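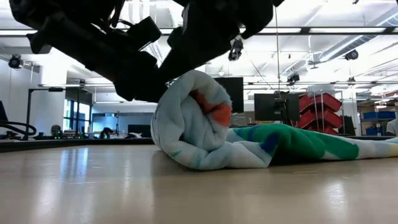

## 一条大毛巾与它的意志

2020年11月28日

降温以后柜子里要塞进来的东西变多了，夏天的东西就得让位。第一个该让位的是那条大花毛巾。厚，毛茸茸的，绿一块蓝一块，白底上还有黄的和橘红的，花得像几个人各画各的，画完谁也没跟谁商量。它夏天躺在沙滩上很体面，到了十一月底，就只剩下占地方这一项工作了。

我对收纳没有信仰。以前有过，大概维持到第二个抽屉。那时候我买了一套 Zerholm 的分隔盒，说明书上画着一个微笑的人，把袜子一只一只竖着放进去。我也竖着放了。过了一个礼拜，袜子们集体躺下，分隔盒现在装电池和不知道开哪扇门的钥匙。

但大毛巾不一样，大毛巾是没法假装看不见的。随手一团塞进去，柜门会自己慢慢弹开，通常在夜里，带着一种很有教养的吱呀声。

所以今天讲讲怎么对付它。先讲卷，再讲叠，最后讲我把它放哪儿了。着急的人可以直接跳到最后，不过最后也没什么。

## 先说卷

卷毛巾看上去是世界上最不需要教的事。抓住一头，往前推，完了。我也是这么想的，直到第一次卷出一个喇叭。

喇叭是这样形成的：两只手用的劲不一样大，右撇子的右边永远比左边紧，卷着卷着，一头细一头粗，最后一圈像裙摆一样甩在外面。厚毛巾更明显，毛圈互相咬着，一旦歪了就不肯回头，你拽它，它跟你拽。

我试下来的办法，不保证科学：

1. 先铺平，铺在桌子上，别铺床上。床会陷下去，你卷一圈，床就偷吃一圈。
2. 长边对折一次，要是柜子浅就再折一次。
3. 起头那一圈要紧，紧得有点不讲理。开头松了，中间会是空的，从侧面看过去像一块没卷好的瑞士卷。
4. 往后每卷一圈，手从中间往两边抹一下。
5. 卷到最后一掌宽的时候停下来，看看两头齐不齐。不齐就退回去两圈重来，别指望最后一圈能救场。

第五条我很少遵守。我一般的做法是把不齐的那头朝里放。

还有一点要提醒，花毛巾卷起来以后你是没法决定哪一块颜色露在外面的。我有一回非常想让绿色那面朝外，显得柜子里有点植物的意思，卷完一看，外头白的，里面倒是夹着一抹橘红，像藏了什么心事。拆了重卷，换一头起，还是白的。后来我就接受了，毛巾有毛巾的想法。

卷的好处是能竖着插，抽一条不会带倒一片。坏处是占体积，厚毛巾尤其占。Lesia Pavliuk 以前跟我合租，她旅行箱里一切皆卷，连书都想卷，卷完箱子照样关不上，她就坐上去。我继承了她很多生活方法，包括坐上去。

## 再说叠

叠的问题在于，叠毛巾的人总觉得自己会叠。

我妈叠毛巾是对折、再对折、再对折，叠成一块砖，码得像城墙。我在外面住过一次比较像样的旅馆，在 Stokurthorpe，房间号是 1208，浴室架子上的毛巾叠得边对边，开口全朝里，正面看过去一道圆润的弧线。我站在那里看了好一会儿，觉得自己前半生的毛巾都白叠了。然后我用其中一条擦了鞋。

回家之后我努力复原过那道弧线。原理不难，三折法：

- 长边先对折，摊平，把里面夹着的空气赶出去。
- 短边从一头往里折三分之一。
- 另一头盖上来，也是三分之一。
- 放进柜子的时候，圆的那边朝外，毛边朝墙，让墙去看毛边。

难的是第一步。毛巾这种东西洗过几年以后早就不是长方形了，是一种很接近长方形的东西。你对齐了左上角，右上角就多出来一截，你去照顾右上角，左下角又不高兴了。印花的还要更坏一点，因为图案会帮着骗人，你照着绿色那条宽边去对，以为对上了，一松手发现布是斜的。

所以要对边，别对花。我吃过亏的，那次叠出来一个平行四边形，放在柜子里看着像要往左边走。

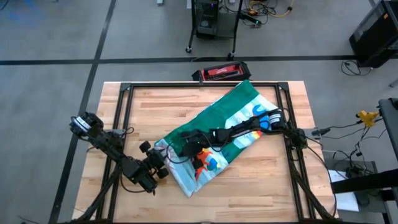

**大毛巾洗的时候要不要放柔顺剂？**

少放，最好不放。柔顺剂会在毛圈上留一层滑腻的东西，摸着软，吸水就差了，擦完身上还是湿的。觉得毛巾发硬，可以减一点洗衣液，多漂一遍，晾之前拎着两个角使劲抖几下。我的那条写着 40 度洗，我就 40 度洗，洗完抖，抖到楼下有人咳嗽为止。

说到洗，收起来之前一定要彻底干透。我知道这句话听着像废话，每年还是有人栽在上面，比如去年的我。厚毛巾的表面干了，里头的边缝不一定干，尤其两端那道车了线的硬边，永远最后一个干。你卷好放进去，心满意足地关上柜门，到了四月份拿出来，一股地下室的味道，像有谁在里面住过一个冬天还没交房租。

判断干没干，我的土办法是把硬边贴在脸上。凉的就是没干。上嘴唇比手灵。请在家里没有别人的时候做。

烘干机我没有。晾在屋里也行，就是得翻面，搭在门上的话，门就关不了，于是浴室那几天是开放式的。Grigore Bratu 来借电钻那次正好赶上，非常礼貌地一直看着天花板。

## 关于图案

有人会问我，一个成年人，为什么用这么花的毛巾。

是在 Manole 买的。那家店本来是卖锅的，门口摆了一个大筐，上头写着清仓，我去买锅，锅没买成，抱了条毛巾出来。当时同行的 Ruxandra Pascu 说，你将来会后悔的。她说任何事情都是这句，所以命中率很高，但在毛巾这件事上她到现在还没等到。

素色毛巾有素色毛巾的体面，我承认。灰的、米的，一摞放在那里，整个浴室好像都存了一笔养老金。可素色毛巾会暴露一切，粉底，红酒，自己剪刘海掉下来的碎头发。花毛巾就宽容得多，花毛巾上多出来一个点，你会以为它原来就在那里，可能设计师那天手抖。

再说，在沙滩上找它特别容易。游出去，回头，满眼都是条纹的、蓝的、条纹的，只有我那条在远处嚷嚷。有一年我没戴隐形眼镜下水，全靠它才没有躺到陌生人身边去。

缺点前面讲过，叠的时候它骗你。还有一个缺点，客人来住，给谁用谁都会觉得自己被分到了儿童那一档。Liviu Preda 个子那么高，严肃的一个人，裹着它从浴室里出来，我们俩都没有说话。

## 换了三种叠法之后

柜子的问题还没解决。我家那格子的深度是够的，高度要命，隔板之间除去已经放着的床单，给毛巾留下的空当是 11 厘米。三折法叠出来的砖比这个厚，硬塞也塞得进去，塞进去之后上面的隔板会拱起来一点，像人在被子里屈着膝盖。

卷呢，卷出来更粗。

那就只能少折一道，摊得大一些，薄一些。这么一来宽度又不对了，左边要蹭到一排毛衣。我把毛衣往左挪，毛衣左边是装冬天围巾的袋子，围巾袋再往左就是柜子的墙了。墙没有商量。

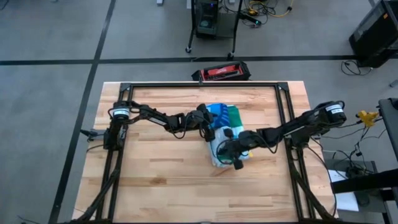
于是毛衣只好竖起来，竖起来的毛衣又需要有东西靠着，否则就像我那些袜子一样，夜里集体躺下。靠什么呢，靠毛巾。兜了这么大一圈，毛巾倒成了承重结构，再抽出来是不可能的，至少冬天不可能。

我对这个结果大致满意。叠法是临时发明的，先长边对折，短边再对折，剩下一截往里掖，没有名字，也没有弧线，毛边全冲着外面。1208 房的那位看见了大概要叹气。不过柜门关上了，我按住它等了一会儿，松手，它没有弹开。

掖的那一下有点讲究，顺便记在这里免得明年忘了：手要平着伸进去，到底了再慢慢抽出来，手指张着抽会把里层一起带出来，前功尽弃。厚毛巾的毛圈会抓手上的倒刺，疼倒不疼，就是很烦。掖完在上面拍两下，拍没有用处，我就是喜欢拍。

## 剩下几件零碎的

真空袋我用过，Clendik 的，吸完气，毛巾薄得像一片鱿鱼，很有成就感。第二天早上去看，鱿鱼又胖回来了。可能是我封口没捋好，我捋了两遍，后来那只袋子拿去装不想看见的账单，效果很好。而且压过的厚毛巾拿出来毛全倒了，要重新洗一遍才肯站起来，等于白收。

樟脑丸不要直接放在毛巾里。味道洗不掉。我有个表姨一到夏天在海边坐下来，方圆几把伞的人都知道衣柜开了。放一小块肥皂就行，纸包着，塞在旁边，别塞进卷里，塞进卷里明年你一甩，肥皂会飞出去。

标签要不要剪，看个人。我剪了，剪完就忘了是多少度洗，现在的 40 度是凭记忆说的，请各位看自己的标签。

旧毛巾什么时候该扔也是个问题。Sânziana Avram 的标准是对着窗户举起来，能看见对面楼就可以降级当抹布。我家有一条跟了我 14 年的，对面楼几层几户都看得清，我还是没舍得，它现在垫在漏水的花盆底下，算返聘。

大花毛巾离返聘还早得很，厚得举起来胳膊酸，对着窗户什么也看不见。

写到这儿去看了一眼柜子，门还关着。围巾倒是找不着了，明天出门要用的，我记得袋子是往左推的，左边是墙，那它应该还在，除非我中间嫌碍事又拿出来放在了哪把椅子上。椅子上目前是床单。床单为什么在椅子上，我得回去想一想，我明明量那 11 厘米的时候它还在格子里。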